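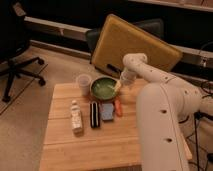
Raltiscombe Repair and Lending Library: frequently asked questions

Last updated Wed 5 January

Joining

Who can join?
Anyone aged 18 or over who lives in Raltiscombe or one of the villages on the Osholm bus route. If you live further out but work in the town, bring a payslip or a letter from your employer and we will treat you as local.

What do I need to bring?
One form of photo ID and one proof of address from the last three months. A bank statement on your phone is fine. A driving licence can count as either but not both.

How much does it cost?
Membership is £10 a year. Most items can then be borrowed free for a week. A few of the larger ones, such as the carpet cleaner and the floor sander, carry a daily charge, shown on the item's page in the catalogue.

Can two people share a membership?
Yes, if they live at the same address. Both names go on the account and either can collect or return. The first name on the account is responsible for anything lost.

I joined before the move from Manolakis Yard. Is my card still valid?
Your number is, the card isn't. Ask at the desk and we will print a new one while you wait. There is no charge.

Borrowing

How many things can I have at once?
Five. Sets count as one item, so a box of drill bits or a full set of party crockery only uses up one of your five.

How do I reserve something?
Through the online catalogue, or by ringing during opening hours. Reservations are kept behind the desk until closing time on the day you said you would collect. After that the item goes back on the shelf.

What is in the catalogue?
There are 2,702 items in it at present, which includes spare parts and manuals. The most borrowed are the pressure washer, the tall stepladder, the sewing machines and the folding tables. Camping gear goes quickly before the school holidays and is best booked a month ahead.

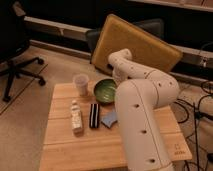 Can I renew?
Once, for another week, as long as no one else has reserved the item. Items with a daily charge can't be renewed online. Ring us before noon on the day they are due.

What happens if I'm late?
The fine is 99p a day per item, up to the cost of replacing it. We send a text the day before something is due and another the day after. Please check that we have your current mobile number, as not getting the text doesn't cancel the fine.

Do you deliver?
No. If you can't manage something heavy on your own, tell us when you reserve it and we will have someone on hand to help load it into your car. We can't tie things to roof racks.

Do things need to be cleaned before they come back?
Yes. Brush soil off garden tools, empty the tanks of washers and carpet cleaners, and wash and dry anything used with food. There is a £5 charge if we have to do it. Please don't put the preserving pans in a dishwasher.

What if something breaks while I have it?
Stop using it and tell us when you bring it back. We don't charge for ordinary wear. If a part is missing or the damage came from using the item for the wrong job, we will ask for the cost of the repair.

Repairs

What will you repair?
Small household electricals, lamps, clothing, bicycles, wooden furniture that one person can carry, and most hand tools. We don't take microwaves, televisions or anything that runs on gas.

Do I need to be a member?
No. Repairs are open to all. Members go to the front of the list in December, when we are busiest.
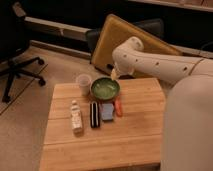
How long does it take?
Sewing and sharpening are usually done the same week. Electrical items depend on parts. We order these from Pivance, and they can take up to three weeks to arrive. We will ring with a price before ordering anything.

Can I watch or help?
You are welcome to sit in on Saturday mornings. For electrical work you will need to stay on the far side of the bench.

What if it can't be mended?
You can take it home or leave it with us for parts. We charge nothing for looking.

Giving things

Do you accept donations?
Yes, but please ask first. Storage is limited and we had to turn away a lot last year. We are short of hedge trimmers, wallpaper tables and children's cycle helmets that are still in their packaging. We have enough fondue sets.

Can I give money instead?
Yes, at the desk or by bank transfer. The new shelving appeal has raised over £900 so far and stays open until the spring.

Who do I contact about something not covered here?
Write to Selim Soylu at the library desk, or leave a note in the returns box with your membership number on it. Replies normally take two working days.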